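Titbridge should pay its poll workers properly

June 9, 2020

The Titbridge council meets next week to set the budget for the fall election. The draft keeps poll worker pay at $60 for a shift that starts before six in the morning and ends when the last tape is signed. I think that number should be $300, and I think the council can afford it.

In May we had 59 workers for the primary. The city clerk, Dalal Khoury, had asked for many more. Two polling places were merged the night before, and voters on the Sabbagh side of town stood in line until after dark. Some of them went home.

Maya Ghanem, who is running for the open seat, says the answer is to recruit harder. Her opponent, Toàn Văn, wants to move nearly everyone to mail ballots. Both ideas are worth a hearing. Neither one staffs a gym in November.
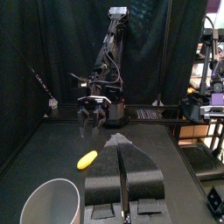 What it would cost

The clerk's office puts the extra expense at a little under what we spent last year repainting the lot at city hall. We found that money without a debate.

Some people object that election work is a civic duty and shouldn't be a job. I worked the desk at the library for three elections and I understand the feeling. But a person who gives up a day's wages to check names is already doing a duty. Turnout in May was 2953, and every one of those voters had to be handed a ballot by somebody.

The council should vote yes.

Nadine Kanaan lives in Titbridge.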